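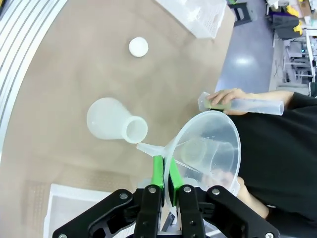 The arm has been living on the long bench at the Prorkden workshop since April, and a good many of you have stopped by to ask what it's for, so I promised I would write something for the newsletter once there was something to write. The short version is that we're teaching it to handle the plastic lab ware we use for mixing dyes and cleaning solutions, which means flasks, cylinders and, lately, funnels. Funnels are harder than they look. The stem is the only part worth grabbing, and it's narrow, so the two green finger pads have to come together on it evenly from both sides or the whole thing swings around like a weather vane. The spout then has to point at the neck of the flask, and when the flask is lying on its side, as we often have it, the arm needs to come in at an angle that took us most of the summer to get comfortable with.

I should say a few words about the fingers, as that is where most of my own evenings went. The first pads were hard plastic, and they were fine for wood blocks and hopeless for anything smooth. The second set was a softer rubber that I cut by hand from sheet, and those gripped beautifully for a week and then began to peel at the corners. What we have now is a set we cast ourselves, in the brightest green we could find on the shelf, and I'm very fond of them. They give a little when they close and they wipe clean with a damp cloth. If you were the kind soul who left the extra tub of pigment by the sink, thank you, it has been put to good use!

The software side is a small program we call Mets, which started as a way to save hand positions and has grown into something closer to a notebook. You move the arm where you want it, press a key, and Mets remembers. Then you move the funnel a little to the left, run the thing again, and find out how much it has really understood. We have almost 300 saved runs in it by now, a fair number of which are the arm pinching at thin air with great confidence. I keep those too. They're useful when you want to see what changed, and I'll admit I like going back through them with a cup of coffee.

A question I get a lot is why we don't clamp everything down and be done with it. We did try that! There was a wooden jig back in the spring, and with the flask in the jig the arm hardly ever missed. But then somebody would bump the bench, or use a flask of another size, and we'd be measuring all over again. People in a shared shop set things down wherever there's room, and I would like the arm to cope with that, at least a little. So the jig is up on the high shelf, and if anyone wants it for a drying rack, please take it.

We also changed the way we work at the bench. There used to be one person at the keyboard and nobody near the arm, and we lost a lot of time walking back and forth to reset things. Now one of us stands right at the table and handles the cylinders and flasks while another runs Mets and keeps a hand by the stop button. The arm moves slowly in this mode, slower than I'd like on an impatient day, and it's going to stay that way.

Our friends at Sturkthorpe, who have a shop very much like ours but with better heating, have been building their own version under the name Cleltelska. They went with 3 fingers where we have 2, and they tell me it's lovely with round caps and a bother with stems. We've been trading notes back and forth, and there's a plan to bring both machines together for an open evening and let them have a go at the same set of flasks. No date yet — their arm is in pieces at the moment, waiting on a bearing.

If you'd like to help before then, here is what would be most welcome. We can always use more plastic funnels, in any size, scratched or stained or whatever you have, as long as they've been rinsed. We need somebody patient with a file to clean up the edges on the next casting mold. And we could use people to sit with the arm for an hour and teach it a few moves, no experience needed. Sessions hold 4 at most, so put your name on the sheet by the door and I'll write back with a time.

One bit of bench housekeeping while I have your attention. Small caps go back in the basket when you're through, please, and trays get emptied before you leave. I swept up three caps from under the laser cutter last week, and I'm still short a big one.

October 12, 2020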